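3.2 Storage practices in the participating households

The second part of the survey dealt with how families keep books that are owned but seldom read. Earlier work on domestic reading has mostly asked what people read and how often. Less attention has been paid to the large share of printed matter that stays in a home for decades as a gift, an inheritance, or a school prize. In the Tokach and Uretti districts this group includes jubilee volumes, family Bibles, bound almanacs, and the decorated boxes made to look like books that were sold by stationers as containers for letters and certificates.

Interviews were held with 89 households. Each was asked to name the oldest bound item in the home, to say where it was kept, and to recall the last time it had been opened. Interviewers did not handle the items unless invited to do so. Where a household agreed, one item was photographed in the room where the visit took place. Items with a hollow body were recorded under the same heading as true books, as owners used the word "book" for both and shelved them together. 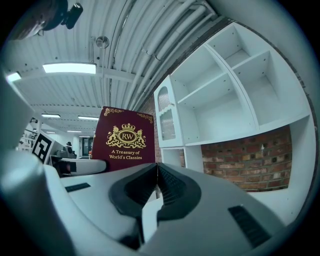

Vol. 12, No. 2

Color played a larger part in the answers than we had expected. Owners who could not give a title or a date could nearly always name the color of the cover, and dark red was named more often than any other. In Uretti, dark red bindings were linked with weddings and with the end of schooling. In Tokach the same color was tied to church use, and several respondents said that a red book should not be placed under another book. No such rule was reported for green or brown covers.

Place of keeping followed a simple pattern. In homes with a separate sitting room, keepsake volumes stood behind glass and were dusted on a fixed day, most often Sunday. In smaller homes they were kept flat in a wardrobe or on top of a cabinet. Only 24 households kept such items on a desk or table in daily use. These households were younger on average and were more likely to live in Indport, where apartments are small and furniture has to serve several purposes.

The desk group deserves further comment. Respondents in this group described the decorated volume as part of the working surface, next to pens, bills, and chargers. They moved it often and worried less about wear. Asked what they would do if the spine split, most said they would glue it at home. Respondents who kept their volumes behind glass were more likely to mention a binder, although the last bindery in Tokach has closed and the nearest one now takes orders by mail. 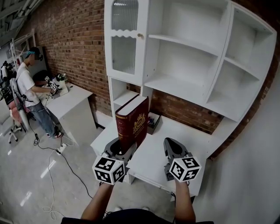 Figure 2. Decorated volume with maroon cover and gold lettering, standing on a white desk.

Gold lettering was the feature most often given as a reason for keeping an item that was no longer read. This agrees with the Bogdan inventory, which lists household goods passed on by will in the same region and which names gilt bindings separately from other books. The inventory does not record condition. It is therefore not possible to say whether gilt volumes were better cared for in the past or were only thought to be worth more.

Crests and emblems on covers were understood less well. Few owners could say what an emblem stood for, and members of the same household sometimes gave different answers. In two homes the emblem was taken to be a family sign, although the publisher's mark inside the cover showed it to be a trade device. We have not corrected such readings in the transcripts. They are treated here as part of the history of the object in the home.

Some limits of the material should be noted. The sample was drawn from households that had already taken part in the library survey, and homes without any bound items were not visited. Respondents may also have chosen to show their most attractive item and to leave plainer ones in storage. The interview form asked about a single item, so the size of each household's collection is unknown. Section 3.3 turns to the question of inheritance and to the choice of the family member who receives the volume.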